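Archives > Farnthorpe Robotics Club > gripper-build > Thread
Search this list Go

Re: [gripper-build] Jaw pad wear and cable routing

From: Ultan Brennan
March 10, 2018
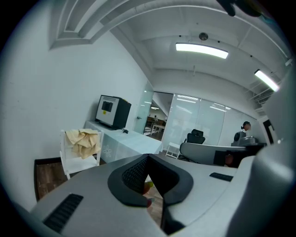
Hanane, the V pad stays for the competition entry. I ran the Avamer test sequence at 428 g preload and slip was inside the limit on all but the glass cylinder. The fine mesh texture on the inner face of the black rubber does most of the work, so please don't sand it when you trim the next set. Arm geometry is unchanged from the October drawings, with both arms converging at the bottom.

On 9 March Hanane Abdelaziz wrote:
> Two questions before I order from Voltden.
> 1. Is the pad rated for 3000 cycles or is that the spring?
> 2. Can the loom go down the right side of the body? The
> left is awkward with the vent grille there.

1. The spring. Pads get swapped at 17 hours of logged use, whatever they look like.

2. Yes, provided the bend radius is at least 7 mm. Keep the grille clear either way. The Mac Suibhne rules require the colour code on both ends of every lead, and we lost marks for that last year.

Order the 2 mm rubber sheet, not the 3 mm. The thicker stock fouls the arms at full close. I'll put the revised trim template in the shared folder tonight.

Ultan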